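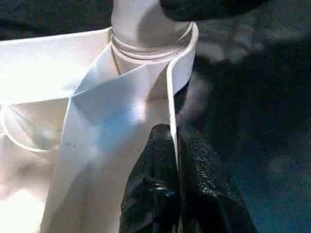
White plastic part with ribs and pockets, close up.

Urkton Serial Fiction Fair, March

The fair moved this year, to the old exchange hall in Treltden, so I spent my first half hour in the wrong town. By the time I found the door it was past 10 a.m. and they had run out of tote bags. I was given a pencil.

There were 338 tables, and I would guess that half of them were selling a story in which somebody dies in chapter one and wakes up as a duke's least favorite son. I bought three. One of them runs to 290 chapters and the hero has only just left the castle. The author told me, with real pride, that he finds a horse in the next one.

The Mansilla booth had the longest line. They print web serials on paper, for people who want to drop them in the bath, and they will bind anything up to 1,000 pages before the glue gives up. Their sample copy had given up. You could still read it if you kept the pieces in order.

At 2 p.m. I went to the panel on endings. All the panelists were in the middle of something and had never written one. Good questions from the floor, though, especially about what to do when your readers like the villain's cook more than the hero.

Lerau, the reading app, had free coffee, but you had to make an account first. I now have 2 accounts and a daily reminder to feed my dragon.

Food was sandwiches. Parking was bad. Next year's fair is back in Urkton, according to the pencil.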